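Olberg open day, quick notes

Sat 11 September, Perkport. Got there late, parking was a mess, missed the welcome talk. Badge number 121. Coffee OK.

Ground floor first. Packing line, three palletizers, only one running. Loud. Guide rushed us through in 60 seconds flat, no questions. Skip it if you go next year.

Upstairs much better. Aurora Vieira runs the simulation group and she let people stay as long as they liked. Everything gets tried on screen before a real arm is allowed near it. Her team builds the room as well as the robot, so walls, shelves, tool chest, table, the lot. I asked why bother with the furniture. Shadows, she said, and clutter, the vision side has to cope with both. Fair enough.

The task on the big monitor was small stuff: white balls and a black peg on a green mat, big arm over the table with a two finger gripper. They had logged 839 runs of it that week, every one with a slightly diffrent layout.
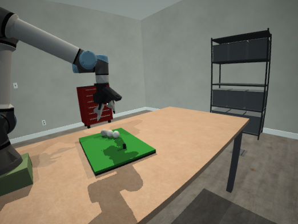
Asked about moving it to hardware. Prosine are supplying the grippers, Aguiar does the mounting, first trials late September if the parts show up. She wouldn't give a success rate and I didnt push.

Left at 3, handouts already gone. Slides are meant to go up on the Olberg site next week, will add the link when they do.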